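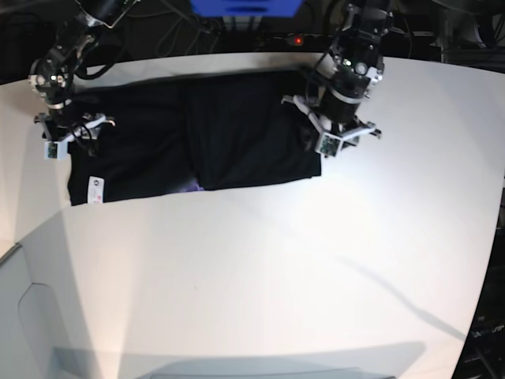

黑色纯棉T恤洗几次就发灰发白,有什么办法能慢一点?
翻面、冷水、少放洗衣液,脱水调到最低档,晾在阴凉地方,能撑久不少。

Storkholm 发表于 晚上9点多
楼上说的我基本都在做,补一条:新买的黑衣服头两次单独洗。我二月份偷懒,把新黑T和一条浅灰床单一起扔进去了,床单现在什么颜色我都不想形容……

Lumbao
加白醋啊!我妈教的,泡30分钟再洗,固色。我有件黑衬衫穿到现在领口还是黑的。

Stitisen
回复 Lumbao:白醋固色这个我不太信。现在的成衣染料出厂就定好了,醋泡不泡差别不大,顶多把残留的洗衣液中和一下,看着没那么灰。我自己泡过盐水也泡过醋,没看出区别。

Lumbao
回复 Stitisen:那不就是有用吗,哈哈,看着不灰就行了呀。

Statgate
我站 Stitisen。很多人以为是掉色,其实一半是起毛,棉纤维磨毛了反光,看着就发白。所以别塞太满,牛仔裤和带拉链的也别混进去。我以前上下班都穿黑的,一周洗7件,全挤一桶,半年就没法看了。后来分两桶,好多了。

Storkholm
分两桶水费不心疼吗[捂脸]

Statgate
还好吧,比买衣服便宜。

Upendo Chege
插一句,有人用过那种黑色衣物专用洗衣液吗?超市看到一瓶,比普通的贵14块,犹豫了两回都没拿。

Lumbao
用过,香味太冲,效果嘛……反正我没回购。

Stitisen
我倒觉得可以,里面一般有纤维素酶,能把浮毛去掉一点。不过别天天用,薄的料子会越洗越薄。还有烘干机能不用就不用,这个比什么洗衣液都管用。

Upendo Chege
南方梅雨天不烘怎么办啊,晾三天都是潮的,还有味儿……

Storkholm
同南方,我是低温烘到半干再挂起来,拿衣架撑好,第二天早上能穿。熨的时候记得垫块布,不然会烫出亮印子,我那条黑裤子膝盖上就有一块。

Upendo Chege
行,周四休息,我先拿两件旧的试试半干这个办法。专用的那瓶再说吧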